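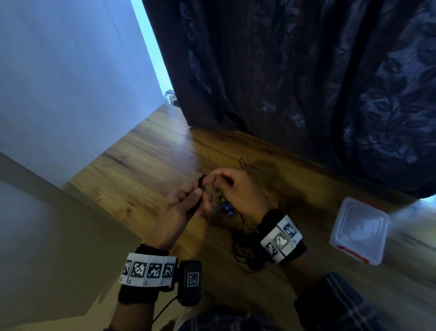
Start on the floor if the knot is large. The cord needs space to fall away from your hands.

The Drawer of Black Cords

January 4, 2019
By Anežka Malý

16 comments | 3,379 shares

In every apartment where I have lived, there was one drawer that I did not like to open. In Worham it was the second drawer under the kitchen counter. I would pull it to find a battery, and a whole nest of cords came up together with my hand. I took the battery and pushed the nest back. This continued for three years.

The first week of January is a good time for such a drawer. The holidays are finished, it is dark early, and the work asks very little from the head. You need your fingers, a surface, and a free afternoon.

My mother untangled yarn in the same way that I now untangle earphones, and she had one rule, which was never to pull. When you pull on a knot, you only make it smaller. She would put the whole mess down, lift one loop with two fingers, and look where it goes. Then she would lift the next one. As a child I found this terribly slow. Now I have tried pulling many times, and I must say that her way is the faster one.

Begin with the plug, if you can find it. The plug end is a single line, and it is easier to follow than the other side, where the cord divides for the left and the right ear. Hold the end loosely and give the rest a small shake, so that the loops open. If two cords are caught together, do not try to separate them in the middle. Free one end, and bring it back through each loop until it comes out.

It helps also to work in two places. The floor is good for the first part, when everything is still one heap. For the winding I prefer a table, where I can put my elbows and where the small pieces do not roll under the furniture.

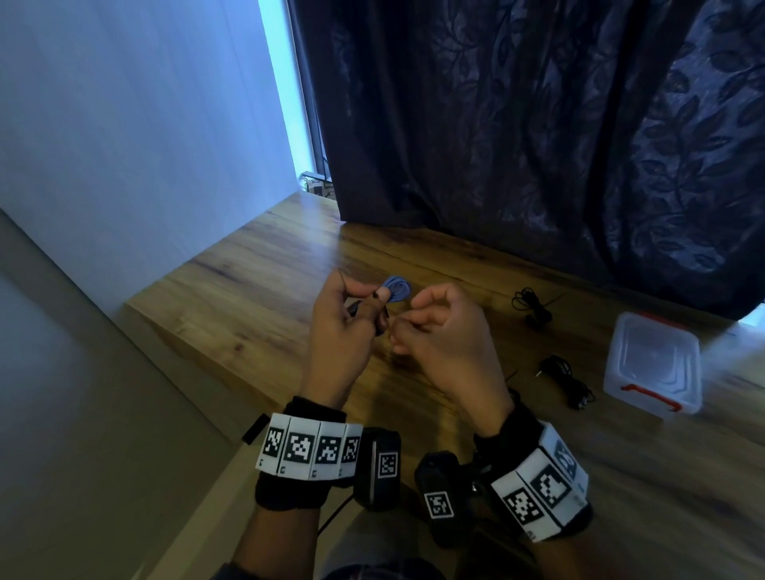 A blue cable wound into a small oval, held between thumb and fingers.

Winding is the part that people do in a hurry, and a hurried coil is the reason for next year's knot. I was for a long time guilty of wrapping the cord tightly around my hand. It looks neat, but it bends the cord sharply at the same points each time, and near the plug this is not good for it. A better coil is loose, and it follows the curve that the cord already wants to make. Let it turn a little between your fingers with every loop. If it starts to twist against you, go back one loop and try again.

To close the coil, I have tested many things. Rubber bands become sticky after some summers. The wire ties that come from the store are fine, if you keep them. I bought a pack of fabric ties from Arnero, and of the 7 in the pack I still know where most of them are. With thin earphones you can also pass the last piece of cord two times around the middle and tuck in the end. It holds well enough for a drawer, but not for a bag.

Color is a help that I discovered late. A blue cable you can recognize from across the room, but black ones are all brothers. For these I put a small paper label near the plug and write what it belongs to. When I cannot say what it belongs to, I give it until February. After this date it goes to the electronics collection at Flendell, where they accept cords of any age.

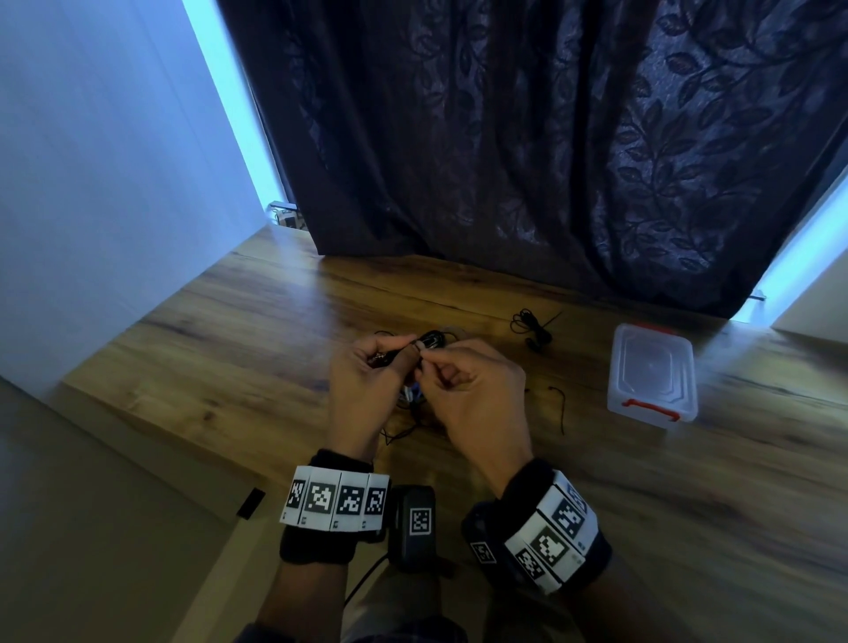 One pair already bundled, one still to go. A clear box with a lid keeps them in view.

Then comes the question of where they should live. I gave up the drawer. A clear plastic box with a lid that clips shut is better, for the simple reason that I can see inside without putting my hand in. Mine is from Rotich and it is not large, and this I did on purpose. When the lid does not close anymore, something must leave.

Lay the finished coils flat, with the ones you use often on the top. Do not press them. I keep the earphones on one side and the charging cords on the other, although my husband puts them back wherever he finds a place, and I have stopped to mention it.

The second drawer now has batteries, a tape measure, and candles for when the power goes out.

16 comments
Share this story

Contact us | Copyright 2019 | Back to top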